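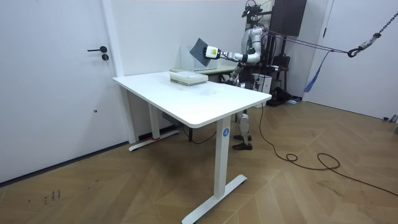 Der Humanoide am Stehtisch, mit einem dunkelgrauen flachen Teil in der Greifhand.

Wir suchen jemanden für Beschaffung und Geräteplanung (m/w/d), Teilzeit, 40 Stunden im Monat

Hallo! Ich bin Apinya Chuensuk und kümmere mich bei Postach seit einer gefühlten Ewigkeit um alles, was bestellt, bezahlt, geliefert und wieder reklamiert werden muss. Ab Mai brauche ich dabei Hilfe, und zwar nicht nur beim Abheften. Unser Projekt Gralness bekommt einen zweiten Arbeitsplatz für humanoide Roboter, und der will geplant werden – vom Tisch bis zur Deckensicherung.

Wer bei Roboterkauf an ein einziges großes Paket denkt: schön wär's. Der Roboter selbst ist auf der Liste eine Zeile. Dann kommen Greifhände, Ersatzakkus, Kette und Haken für die Sicherung über Kopf, Gurte, Tische, Kabel (so viele Kabel!), Rechner, Transportkisten, Versicherung, Wartungsvertrag. Bei der letzten Runde haben wir für Gurte und Kleinteile 3291 Euro ausgegeben, und im Budget stand dafür genau gar nichts. Das war mein Fehler und soll nicht noch mal passieren.

Was du bei uns machst

Du holst Angebote ein und vergleichst sie so, dass man sie auch wirklich vergleichen kann (mit Fracht, Zoll, Einweisung und allem, was gern im Kleingedruckten steht). Du führst die Geräteliste und hältst die Lieferzeiten nach. Du setzt dich mit Maxence Lefèvre aus der Technik hin und klärst, was der neue Platz können muss: Bodenfläche, Tischhöhe, Stromkreise, Traglast an der Decke. Sudheer Iyengar plant die Versuche und hat immer Wünsche, meistens gute. Du sagst ihm, was davon in dieses Jahr passt und was ins nächste rutscht.

Außerdem steht eine Entscheidung an, bei der ich dich gleich dabeihaben möchte: kaufen oder mieten? Für den zweiten Roboter liegen uns 2 Angebote vor, beide ziemlich unübersichtlich, eins davon mit Mietkauf über Tessier. Ich habe dazu eine Tabelle angefangen, die inzwischen fast 40 Spalten hat. Du darfst sie gern wegwerfen und neu bauen.

Was du mitbringst

Du hast schon mal Technik eingekauft, egal ob fürs Labor, für eine Werkstatt oder für ein Theater. Tabellen schrecken dich nicht, Telefonate auch nicht. Deutsch brauchst du für die Verwaltung, Englisch für die Lieferanten, und wenn du noch Französisch kannst, freut sich Quentin Tanguy, der bisher alle französischen Angebote für mich übersetzt. Programmieren musst du nicht können. Unser Bestellsystem heißt Pota, sieht ein bisschen altmodisch aus und ist an einem Vormittag gelernt.

Was wir bieten

Die Stelle ist erst mal auf sechs Monate befristet, eine Verlängerung ist eingeplant und im Budget auch schon drin (diesmal habe ich nachgesehen). Die Zeit teilst du dir weitgehend selbst ein. Ein fester Termin in der Woche reicht mir, der Rest geht auch von zu Hause. Zu Lieferungen und Abnahmen solltest du allerdings vor Ort sein – ein Lieferschein lässt sich am Bildschirm schlecht mit einer Palette vergleichen.

So bewirbst du dich

Schick mir einen Lebenslauf und ein paar Zeilen zu einer Anschaffung, die du mal begleitet hast, gern auch zu einer, die schiefgegangen ist. Ein klassisches Anschreiben brauche ich nicht. Wer sich die Räume vorher ansehen möchte: Am Samstag ab 10 Uhr sind Maxence und ich da, einfach unten bei Postach klingeln. Fragen zum Vertrag beantwortet Quentin, alles andere landet bei mir.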